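Section 4: Sorting Cups onto the Trays

You've unpacked your Clivard party set, and now comes the fun part! Set aside 30 minutes and a low table, and every cup will have a home.

1. Put a tray flat in front of you.
2. Pick cups up by the rim and stand them on the tray, openings up.

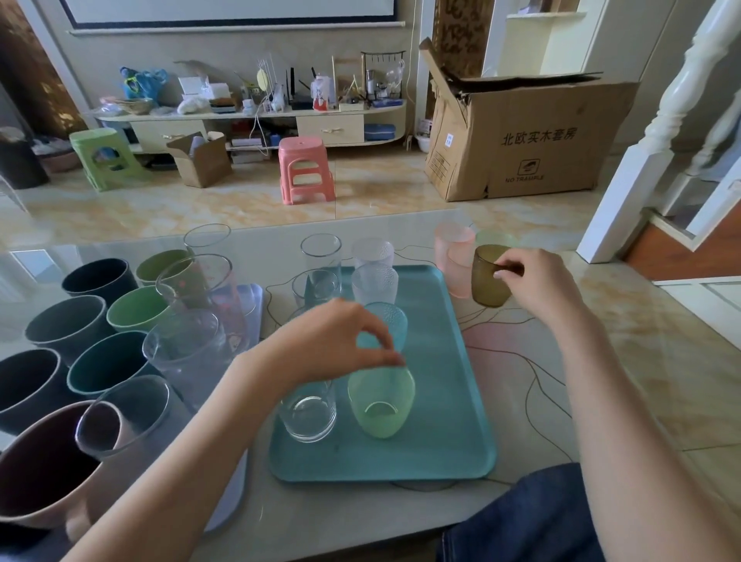 Fig. 4-1. Sorting at the table, teal tray in use.

3. Bring the clear glasses together at one side.

Caution: Never stack glass inside plastic – it can wedge tight.
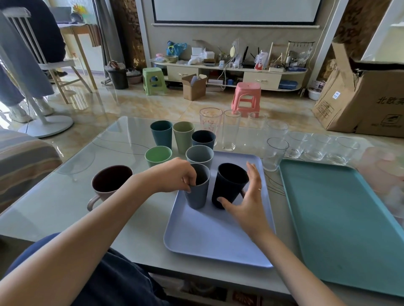 Grouping by material makes laying out for a crowd so much faster, even when you're serving over 50 drinks! Start with the matte cups, which can take a little bumping. The dusty pink mug stands to the left of the lavender-blue tray, with its handle pointing away, and mugs do like that bit of elbow room. Glasses go last.

4. Move the mug onto the tray once the cups are settled.
5. Check each rim for chips.

Note: Keep 2 trays going if you can – one to fill, one to spare.

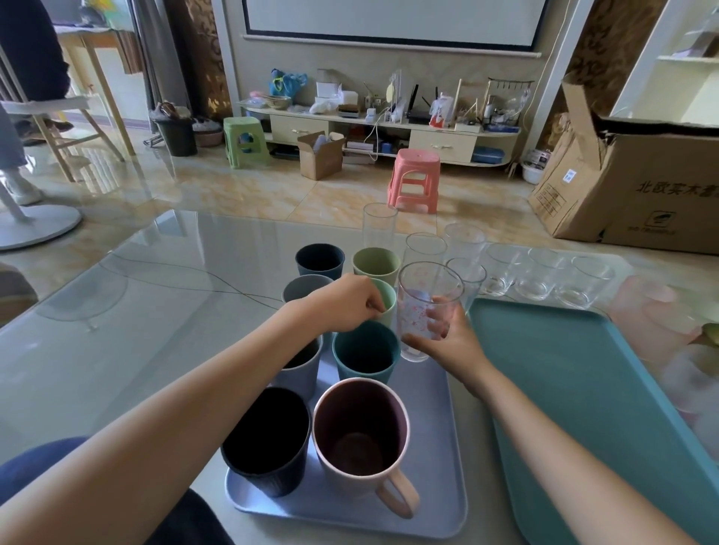 Can I carry a full tray to another room?
Carry the plastic cups that way if you like, using both hands. Take glasses separately.

Next: Section 5, Washing and Drying.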